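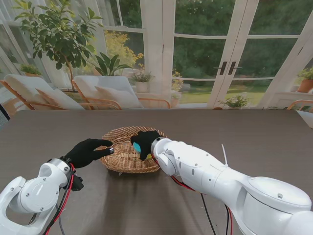 **Exterior Doors and Glazing: Revised Guidance for the Skornstead Historic District**

The Drultthorpe Preservation Office has issued revised guidance on the repair and replacement of exterior doors in the Skornstead Historic District. The guidance takes effect on 17/10/2026 and applies to every property within the district boundary, including those added when the boundary was extended east to Meten Street. Owners with an approved permit may complete their work under the terms of that permit.

The previous guidance dealt with front doors and said very little about anything else. Rear doors, side doors and doors opening onto a garden or porch were covered by a single sentence, and staff had to decide most of those applications one at a time. Decisions took longer than they should have, and owners of similar houses sometimes received different answers. The new text treats each type of door in its own section.

**What requires a permit**

A permit is required to replace any exterior door that can be seen from a public street, sidewalk or park. A permit is also required to enlarge, reduce or close an exterior door opening, whether or not it can be seen. Replacement of a rear door within its existing opening no longer requires a full permit. Owners should file Form 37, a one-page notice, before work begins. There is no fee for the notice, and work may start as soon as the office has confirmed receipt.

Ordinary maintenance does not require a permit or a notice. Ordinary maintenance includes repainting, replacing putty, replacing a broken pane with glass of the same size, adjusting or replacing hinges, and fitting weatherstripping. A new lock is also maintenance if it uses the existing holes. Storm doors are addressed separately in Section 5 and owners should read that section before ordering one.

Painted doors may be repainted in any color. The office continues to receive calls on this point. Color has never been regulated in the district.

**Repair before replacement**

The guidance asks owners to consider repair first. Many of the doors in the district were built from old-growth lumber and can be mended at a joint or along the bottom rail, where decay usually begins. An application to replace an original door must now include photographs of both faces, a close photograph of the damaged area, and one written estimate for repair. The earlier rule called for two estimates. Applicants told the office that a second was often hard to obtain, and staff found that it seldom changed the outcome.

Where repair is not practical, the replacement should match the original in overall size, in the number and arrangement of panels or panes, and in the width of the bars between the panes. It need not match in material if the door faces the rear. 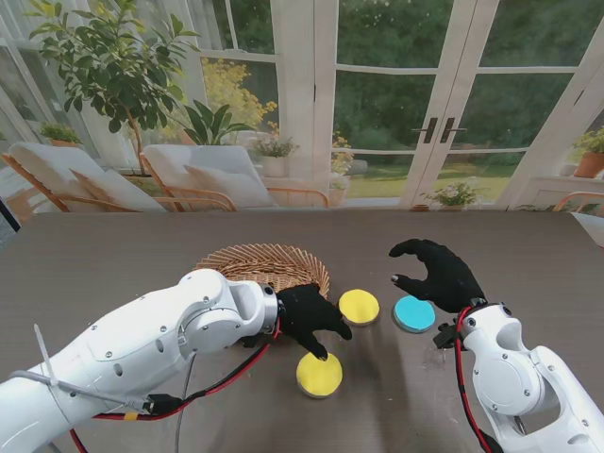

One resident of Meten Street wrote during the comment period that the draft placed too much weight on appearance and too little on heating bills, and asked why a household should be expected to keep single glazing through a Drultthorpe winter. The letter added that "a drafty door is no kindness to an old house or to the people living in it." Several other letters made the same point in milder terms.

The office has amended the draft in response. Insulated glass is now accepted in any rear or side door, and in a front door where the existing frame is deep enough to hold it without alteration. Interior storm panels are accepted everywhere and require no notice. Owners of front doors with original wavy or colored glass are asked to keep that glass in place and to use an interior panel in front of it. Staff will discuss other arrangements on request.

A further comment concerned cost. The matching grant for door repair remains available and the maximum award has been raised to $600 per door. Grants are paid after the work has been inspected. Applications for the current cycle will be accepted until the end of March, or until the funds have been committed. An owner may apply for more than one door in the same cycle, although first-time applicants are considered ahead of others.

**Doors opening onto gardens**

Garden doors produced more questions than any other part of the draft. The older houses on the Skornstead side usually had a solid plank door at the back, while those built later often had glass from the start. The guidance accepts both. 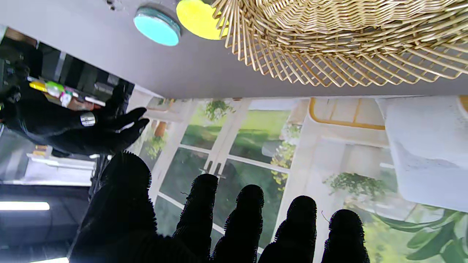

A glazed garden door should be divided into panes by bars that project on the outside of the glass. Flat strips placed between two sheets of glass will not be approved in an opening visible from the street, although they are accepted at the rear. Frames may be painted wood or, at the rear, a painted composite. The white-framed door printed on the backdrop has the multiple panes that the guidance has in mind, and the greenery trailing along its frame raises a matter on which the office is often asked. Climbing plants are not regulated and may be grown beside any door. Owners are advised to train them on wires or a trellis set away from the wall, and to cut them back from the frame before painting, as leaves held against wood keep it damp and conceal early decay.

Steps, ramps and thresholds at garden doors are covered in Section 7. A ramp or lowered threshold needed for access will be reviewed ahead of other applications, and no fee is charged. A temporary ramp may be installed at once and the paperwork filed afterward.

**Work already completed**

Owners who replaced a rear door without a permit under the old guidance may file Form 37 for the existing door. Provided the opening was not altered, the notice will be accepted and the matter closed. This arrangement does not extend to front doors. Anyone uncertain about earlier work, including work done by a previous owner, should contact the office and ask for the property record before filing anything.

**Obtaining the guidance**

Printed copies of the full text, 93 pages including drawings, may be collected from the Preservation Office, Room 404, Drultthorpe Municipal Building. A reference copy is held at the Skornstead branch library. The drawings have been revised by Tạ Drafting and show the common door types at a larger scale than before. A shorter summary for contractors is in preparation.

Form 37 and the grant application are available at the same counter. Completed forms may be left in the box outside Room 404 when the office is closed. Please write the property address on every page, including photographs.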